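# Gripper trial operators, Clater workshop

We need two people to help compare grippers on a table-mounted arm, starting in June.

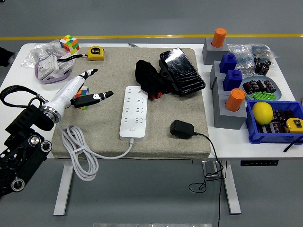
Inden is testing the Dafis two-finger hand against the one we use now. Each hand gets the same set of everyday items, soft and hard, and you score every pick by the same sheet. The full comparison is 2,000 picks per hand.

## What you'll do

- Set out items on the pad, such as a phone, a power strip or a tape measure, following a layout card
- Drive the arm by hand controller and log each pick as held, slipped or missed
- Pick small cubes and coloured cylinders, and sort parts into bins and trays
- Swap hands, check the cables and re-run the calibration
- Write a short note at the end of each shift

## What we're looking for

You don't need a degree. You do need steady hands, normal or corrected colour vision and the patience to do the same task many times. Experience with teleoperation, game controllers or bench work is helpful. Training is paid and takes 9 hours.

## Details

Casual contract, day shifts, 8:30 am start. The workshop is on the ground floor at our Skullthorpe site, with parking out the back. Closed shoes are required and long hair must be tied back.

To apply, send a résumé and a few lines on any hands-on work you've done to the Clater front desk. Please put "gripper trial" in the subject line.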